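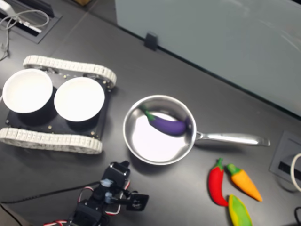 Larunwood opens its workspace to visitors in October, and I took the 2 pm tour with Torunn Dahlgren. Our group was 12 people, mostly from catering supply. Kjell Dalen led us through the upper floor, where the tables are dark gray and the cables come up through a rectangular opening near the corner.

The kitchen table was my main interest. Cookware here is stainless steel with long handles and a polished finish – hard on the eyes under overhead light. Produce is toy stock throughout, and the purple eggplant gets the most use. 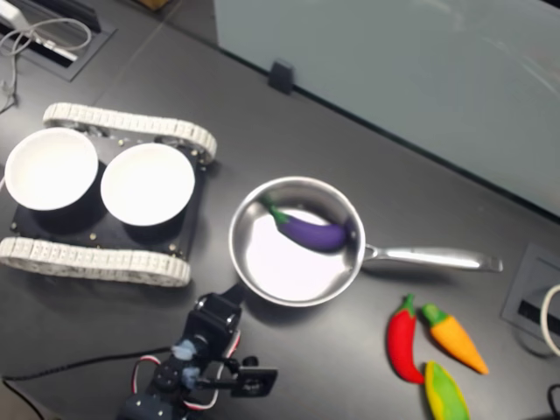 Dalen put the item list at 85 entries, of which 63 are in regular rotation. Vegetables are kept by color and cookware by diameter. Bowls are plain, round and white. Dahlgren asked about glass lids and was told they had been dropped from the list over glare.

The talk by Ottar Sjöberg on storage labels ran long, and we missed the packing room. Coffee was on the ground floor. Parking is behind the building, entrance from the north side.

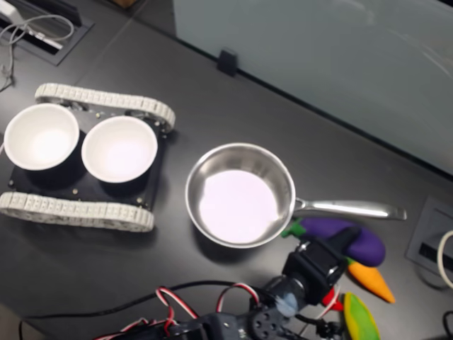
Upper floor: two white bowls and the steel pan, with the partition behind.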